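Chapter 7
Bins, Dividers and What Wears Out

Before you start: reread the last two pages of Chapter 5 (floor labels). Bring the bin sheet from the Vurberg exercise. You'll need a tape measure, chalk, a rag.

7.1 Why a whole chapter on bins

Short answer, because everything in the building spends time in one. Shelves get drawings, aisles get drawings, the dock gets a drawing with arrows. The bin gets a line on a purchase order. Then it gets used every day for years and the count goes wrong and people look at the software first.

Look at the bin first.

A bin is a floor, some walls and an open top. Maybe a divider. Each of those is a decision somebody made, or forgot to make. Sloping walls nest when stacked and let parts slide down to the middle. Straight walls hold more and are meaner on the knuckles. A gray bin hides dirt and also hides gray parts. Write that one down, it comes back in the review problems.

7.2 One bin, two compartments

The divider is the cheapest way to get two locations out of one. It's also where most of the trouble in this chapter comes from.

Even split: easy to label, easy to count, wastes room if one item moves faster. Uneven split: big side for the fast item, small side for the slow one. At Drustthorpe the small side was always at the back and always the one that got skipped at count time. Lợi Ninh, who ran the floor there when these notes were first put together, had the labels moved onto the top edge of the divider itself. Two labels, one facing each way. Counts came back in line by July.

Terms for this section:

Front compartment. The side nearest the person or aisle. Not always the larger one, check.
Rear compartment. The other one.
Divider face. The flat of the divider, either side. Scuffs live here.
Top edge. Keep it clear. No tape build up, no hooks hung over it.
Location. An address, not a container. A bin with one divider is two locations. Students lose marks on this every term.

7.3 Reading wear

You can learn alot from marks. Specks spread all over a face usually mean small hard items dropped in from above. Long scratches mean dragging. A thin line that branches deserves a second look with a fingernail: if the nail catches, treat it as a crack until shown otherwise. If it doesn't, note it and move on.

Pale patches on a side wall. Rubbing, mostly, from a neighboring bin or from whatever gets slid down that wall over and over. Ugly, fine. Pull the bin only if the wall flexes there when pressed.

Bright spots on the floor of a dark bin are their own problem. Could be metal bits, could be light on the surface. Wipe, look again. Don't write "debris" on the sheet before you have wiped.

Phan bins (the ones in the Vurberg exercise) carry a number on the short wall. Use it. Wear notes without a bin number are no use to the next person.

7.4 Warm-up, before the main exercise

Pick 5 divided bins. For each one:

Measure both compartments, front to back.
Sketch the divider face. Marks only, no shading.
Chalk a ring around anything a fingernail catches on.
Decide: keep, watch, pull.

Then swap sheets with a partner and see wether you agree. You won't on "watch". Argue it out, then read on.

Bin 725 on the course list has no divider and still counts as one location. Leave it out of the warm-up.
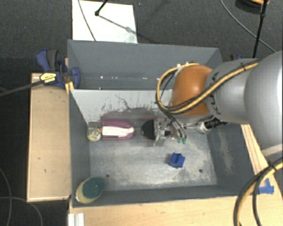
7.5 starts with fixed versus removable dividers. Have the warm-up sheets in front of you.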